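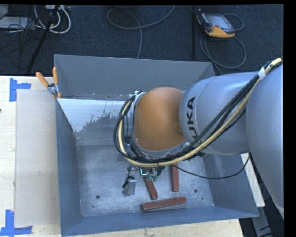
Decidi a cor da bicicleta. Finalmente. Quem me acompanha aqui sabe que a Rutier está desmontada no quarto dos fundos desde julho, quadro de um lado, garfo do outro, um pote de sorvete cheio de parafuso, e eu sem conseguir escolher uma tinta. Verde eu já tinha descartado, azul todo mundo tem. Aí fiquei com o laranja. Laranja fosco, igual a esse encostado no cinza prateado, sem brilho nenhum, com uma letra preta e mais nada. É essa a combinação. Quadro laranja, para-lamas prateado, o nome em preto no tubo de baixo se eu conseguir fazer o estêncil sem borrar. A Érica acha que vai ficar com cara de cone de trânsito. Pode ser. Pelo menos os carros me enxergam.

Post rápido porque tenho que sair, mas queria deixar anotado tudo que fiz até agora, senão esqueço e depois vem gente me perguntar.

A bicicleta foi do meu tio Everaldo. Everaldo Paiva, o que consertava rádio, já falei dele no post do rádio. Ele comprou usada, andou a vida inteira e quando o joelho não deixou mais ficou pendurada na garagem, pegando poeira. Minha prima Maiara ia dar pro ferro velho. Cheguei antes. Veio no porta-malas do carro dela, com a roda da frente pra fora e um pano amarrado, chovendo. Manchou o banco. Ela ainda comenta.

Estado geral: feio. Ferrugem embaixo da caixa do movimento central, pneu ressecado, esfarelando na mão. Selim rasgado com um saco plástico por cima (todo selim velho do Brasil tem um saco plástico por cima). Freio nem se fala. Mas o quadro reto! Passei o barbante da caixa de direção até a gancheira de trás, dos dois lados, mesma medida. Foi o que me animou.

Desmontar. Achei que ia ser uma tarde. O canote não saía. Óleo desengripante, esperar, bater com o martelo de borracha, nada. Mais óleo. Água quente, que li num fórum. Nada. Deixei de um dia pro outro com o quadro de cabeça pra baixo e o óleo entrando pelo furo da caixa, aí prendi o selim velho na morsa do vizinho e girei o quadro inteiro, eu e o seu Ronaldo fazendo força, cada um de um lado. Saiu com um gemido horrível. Seu Ronaldo Caldeira, muito obrigada, e desculpa pela mancha no chão.

Depois o pedivela, que é de chaveta. Quem nunca mexeu com chaveta, não mexa com pressa. Eu mexi com pressa. Amassei a rosca de uma e tive que furar. Perdi uma broca e uma unha. Comprei outras chavetas na Hesby, aquela lojinha perto do terminal, o rapaz do balcão foi lá no fundo e voltou com uma caixinha de papelão que devia ter a minha idade.

Removedor de tinta: funciona, fede, comprei pouco. A tinta original era um vinho bem escuro e por baixo dele tinha outra, creme. Meu tio jurava que era a pintura de fábrica. Não era, tio. Fiquei um tempão olhando aquele creme com pena de raspar. Fotografei o pedaço do tubo superior onde aparecia um restinho de filete dourado e raspei. Palha de aço, lixa grossa, lixa média, lixa fina. Meus braços doeram de um jeito que nem na mudança. E pó, pó em tudo, no varal, no cachorro.

Dica que vale pra quem mora em apartamento ou casa pequena - lixe com água. Faz lama mas a lama não voa. Descobri isso no final, claro.

Agora os gastos, porque a Simone pediu nos comentários do outro post. Tinha prometido pra mim mesma não passar do preço de uma bicicleta nova de supermercado. Passei. Está em 930 reais, contando roda, pneu, corrente, cabos, fundo, tinta e o selim. O selim é um Rantala usado, couro, marcado da bunda de outra pessoa, e eu paguei feliz. Dava pra ter achado outro mais barato? Dava. A pintura eletrostática eu nem considerei, me pediram até 338 só pelo quadro e sem garantia nenhuma de acertar o fosco. Vai de spray mesmo.

A tinta é da Drasthorpe, linha fosca, encomendei e demorou a vida toda pra chegar. Testei numa lata de leite em pó. Primeira demão de longe, bem fininha, parece que não pegou nada e dá vontade de insistir. Não insiste. Insisti e escorreu. A segunda lata ficou boa, tá aqui na mesa do computador servindo de porta caneta e toda hora eu olho pra ela. De manhã é um laranja meio tijolo, de noite com a lâmpada amarela fica quase mamão. Gosto dos dois.

O que falta:
- mais uma passada de lixa fina no garfo
- fundo
- pintar (dia sem vento, se existir)
- estêncil do nome
- esferas novas na caixa de direção, as velhas estão com uns furinhos
- guidão, que não decidi se lixo ou se deixo como tá
- aprender a alinhar roda, ou pagar alguém

Sobre alinhar roda. Tentei. Assisti um monte de vídeo, a pessoa gira o niple um quarto de volta com a maior calma e a roda fica perfeita. Eu giro um quarto de volta e ela piora do outro lado. Fiquei uma noite inteira nisso, com a bicicleta da minha irmã emprestada de cobaia, que estava ótima antes e agora pega no freio. Desculpa Érica. Vou levar as duas na oficina e fingir que já vieram assim.

O guidão também. Tem um amassadinho do lado esquerdo, meu tio bateu num portão quando eu tinha 11 anos, eu estava na garupa. Lembro do barulho e dele rindo sentado na calçada, o pão todo espalhado. A gente catou o pão, soprou e levou pra casa e minha avó comeu sem saber. Então lixar eu lixo, mas desamassar não vou. E a campainha fica do jeito que veio, rouca.

Ele perguntou da bicicleta no telefone semana passada. Falei que estava quase. Mentira, está em pedaços. Perguntou a cor e eu desconversei, porque ele é do tempo em que bicicleta de homem sério era preta ou vinho e ponto. Disse só que era uma cor alegre. Silêncio. "Não é rosa não, né?" Não, tio, não é rosa.

Quero levar pra ele ver quando der, quando esse negócio todo de quarentena afrouxar de verdade. São 2 horas de ônibus e não sei ainda se deixam levar bicicleta no bagageiro, uns dizem que sim se estiver embalada, outros que depende do motorista. Se alguem já fez isso me conta, preciso saber se tiro as rodas, se tem que por papelão, se cobram a mais.

Também aceito sugestão de fita de guidão. Preta vai com o letreiro, marrom vai com o selim, e a Maiara disse branca porque ela não vai ter que limpar.

Fui, que a loja fecha cedo e ainda preciso do fundo e de uma máscara decente pra pintar, essa de pano não segura cheiro de nada. Se o vento deixar, no próximo post já tem cor no quadro.

17 de setembro de 2020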